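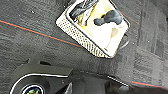 ## 4. Setting up your Hurkier carpet loom table for the first time

Choosing where the loom table lives is the most enjoyable decision in the whole set-up, so take your time over it! It needs a flat floor, a good lamp and enough room for you to walk round to the back. Low-pile carpet is fine under the feet, and so is bare floor; deep pile lets the frame sink and the warp will drift out of true. A dark grey floor covering with a thin red-orange stripe, like the one under the tray, gives you a ready-made line to set the front rail against. On a plain floor, use a strip of masking tape.

### 4.1 Before you begin

You will need the hex key from the parts bag, a tape measure, a soft pencil and one cone of cotton warp. Do read sections 2 and 3 first if you have skipped ahead (we all do). The side posts should already be bolted and both beams should turn freely by hand.

**Note:** If you have the older Grenen side posts, the peg holes sit slightly lower. Everything in this section still works, but use the lower notch wherever a notch is mentioned.

### 4.2 Levelling the frame

1. Stand the frame where you want it and line up the front rail.
2. Measure from corner to corner, both ways. The two figures should match. On the standard frame each diagonal is 674 mm.
3. If they don't match, loosen the four corner bolts by half a turn, nudge the longer diagonal inwards, and measure again.
4. Tighten the bolts a little at a time, going across the frame and not round it.
5. Turn the screw feet until the frame stops rocking. Check it with both hands on the top beam, pressing lightly.

**Caution:** Don't lift the frame by the top beam once the bolts are loose. Hold it by the side posts.

### 4.3 Putting on the warp

This is the part I love – the bare frame starts to look like something you could weave on!

1. Mark the middle of both beams in pencil.
2. Tie the cotton to the first peg at the left of the bottom beam, using a double knot.
3. Take it up over the top beam, down behind, and round the next peg. Keep your pull steady.
4. Carry on to the right-hand side. A full-width warp uses 211 pegs, so stop for a stretch whenever you like and wedge the cone under the rail while you do.
5. Tie off at the last peg and leave a tail as long as your hand.
6. Slide in the Deker spacing bar just above the bottom beam, then press every thread into its own slot.

Run your palm across the warp. It should feel springy and even, like a well-made bed. Slack threads near the edges can be taken up with a twist of the peg. If the slack is in the middle, unwind back to it and rewind from there. It's dull work, but a rug woven on an uneven warp will never lie flat.

### 4.4 Tension

Turn the ratchet handle one click at a time. The dial goes up to 40, and wool rugs weave beautifully well short of that. Start low, weave a few rows, then add a click if the edges pull in.

**Caution:** Always hold the handle before you release the catch. A tight warp turns the beam quickly and the handle can catch your knuckles.

**Note:** Let the tension right off if you're leaving the loom for more than a few days.

### 4.5 Your first rows

Weave a narrow band of plain cotton before any coloured wool goes in. Beat it down firmly with the comb. Then try a thin stripe in a bright colour on a dark ground: two rows of colour, a few of the ground, two more of colour. Wobbles show up at once, so it's a lovely way to learn how hard you beat.

Ekua Amegashie's stripe patterns at the back of this guide all begin this way. The Kuzmenko runner is the easiest and makes a very handsome first project. Wind your wool for it on to bobbins now, then turn to section 5 for changing colours.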